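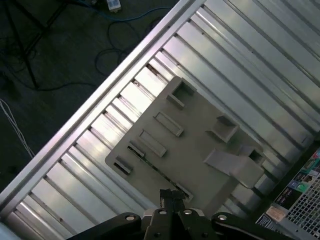
古いパソコンのホコリ掃除、うちのやり方

2021年4月11日

春になると無性にあちこち掃除したくなりませんか? わたしは窓でも換気扇でもなく、まず机の下のデスクトップパソコンに手が伸びます(換気扇は見なかったことにしてます)。1月に一度サボったら、春にはファンの音がドライヤーみたいになってしまって、動画の声が聞こえないくらい!

というわけで、わが家の手順をメモしておきますね。

まず準備から

電源を切って、コンセントも抜いて、ケーブル類もぜんぶ外します。抜く前にスマホで背面を撮っておくとあとが楽です。わたしは以前これを忘れて、スピーカーの線をマイクの穴に挿したまま三日悩みました。

用意するのはプラスドライバー、やわらかい刷毛、エアダスター、マスク、それにネジを入れる小皿。刷毛は近所のホームセンターで378円でした。エアダスターはKomardの2本セットが1,529円で、ちょっと高いかなと思いつつ毎回これです。ノズルが長くて奥まで届くんですよ。

小皿はジャムのふたで十分。磁石のついた立派なトレーも買ってみたんですが、引き出しの奥で眠ってます。

ケースを寝かせて開ける

立てたままやると部品の奥が見えないし、ネジを落とすとどこかへ消えます。横に寝かせて、側面のパネルを外して、上からのぞきこむ格好がいちばん楽。腰にもやさしいです。中をさわる前には金属のところに一度手をふれて、静電気を逃がしておいてくださいね。セーターは脱ぐ!

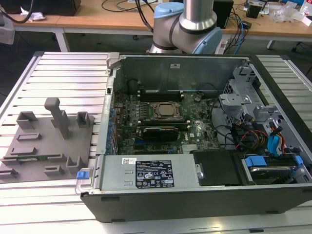

写真:Tobias Boateng

電源ユニットは箱ごと開けたりせず、外側のホコリを刷毛でなでるだけにしています。中には電気が残っていることがあるそうなので、そこは欲張らないこと。

メモリは抜かずに、まわりを刷毛でさっさっと。もし抜くなら端っこのツメを倒してから。力まかせはだめです(経験者)。

ファンは指でおさえて

エアダスターを吹きつけるとファンが勢いよく回って気持ちいいんですけど、軸を傷めるので羽根を割り箸か指で止めておきます。缶は逆さにしないで、短くシュッ、シュッと。ベランダか玄関先でやるのがおすすめです。部屋の中でやると、せっかく出したホコリがカーテンに引っ越します。

樹脂のパーツの汚れ

外せるカバーやパネルは、ぬるま湯に台所用洗剤をちょっぴり落として、布をかたく絞って拭きます。手あかが頑固なときはZakeoの中性クリーナー。前はシンナー系で拭いて表面を白っぽくしてしまったので、もう使いません。ネジ穴のまわりは綿棒がいいですよ。拭いたあとはひと晩、陰干し。

戻すとき

ネジは最初から固く締めないで、ぜんぶ軽くとめてから順に締めていきます。1個余ったら、だいたいパネルの裏です。

置き場所も見直しました。床にじか置きだったのを、80円で買ったすのこの上に移しただけで、吸いこむホコリがずいぶん減った気がします。猫のいるおうちは特にぜひ。

次回はキーボードの食べこぼし編の予定です。せんべいのかけらって、なんであんなに奥まで入るんでしょうね……。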